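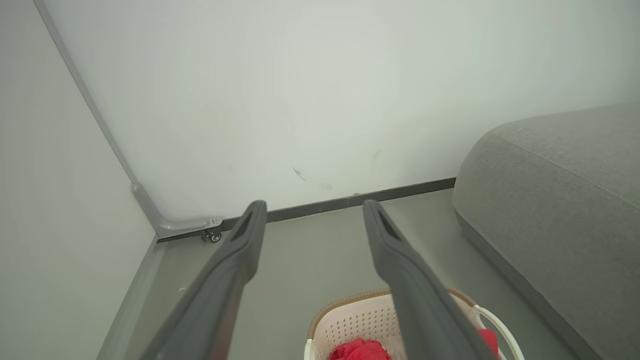
Wrist view with the fingers open over the basket, red cloth inside.

How to check a reported grasp success rate before you build on it

Wovby's wrist-camera policy is usually quoted at almost 100 percent on picking cloth out of a basket. I wanted to use it as a baseline, so I reran it. These are the steps I would follow again, and they apply to the Premari checkpoints too.

1. Read what counts as a success. In the Wovby notes, a pick succeeds when the fingers close on fabric. Nothing is said about lifting it clear of the rim. Write your own rule down before the first trial and leave it alone.

2. Look at the wrist frames. Most of a frame like the one at the top is wall, floor and sofa. A policy trained on 4000 frames from one room may be learning the corner and the baseboard, and a good score in that same room can't tell you otherwise.

3. Run 40 trials with the basket where the authors put it. Keep every trial, including the ones where you bumped something. If you throw any out, say so and say why.

4. Move the basket. Turn it so the handle is on the other side, then slide it away from the sofa. Use the same rule and the same number of trials.

5. Swap the cloth. Red against a white basket is about as easy as color gets. Try white on white, then gray.

6. Mask the background. We use the Wurnance script, which blanks everything above the rim. If the score drops hard, the policy was leaning on the room. If it holds, you have learned a little - masking also changes the brightness of the input, so run a control with random patches.

7. Report each condition on its own line. The Kinoshita comparison averages easy and hard setups into one figure, and I still can't work out which methods it favors.

Save the raw video with the trial sheet. Without it, your number deserves the same doubt as theirs.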